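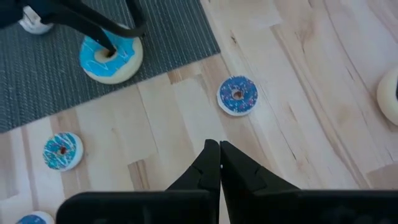

Making a gallery wall label

Set the label text in a plain sans serif at 18 point, ranged left. Order the lines as artist, title, year, medium, lender. Keep any commentary under 70 words.

Step 1: Print
Print on matte stock and let the ink cure overnight. Glossy stock throws glare under track lighting.

Step 2: Mount
Apply adhesive film to 4 mm foam board, peel back a narrow strip, align the top edge of the print and work downward with a squeegee. Trim with a fresh blade against a steel rule. Colour the cut edges grey if the wall is dark.

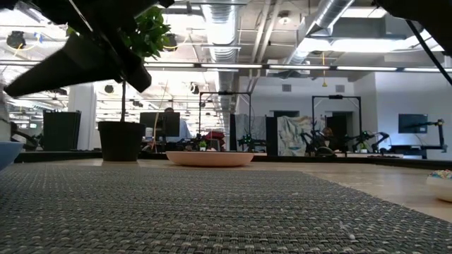

Step 3: Hang
Fix the label to the right of the work, centre line at 1400 mm. Use removable putty on painted plaster and low-tack tape on panelling. Check with a level.

Step 4: Record
Enter the accession number (e.g. 3025) on the back in pencil and file the text under the same number.

Līga Strazds, updated June 30, 2021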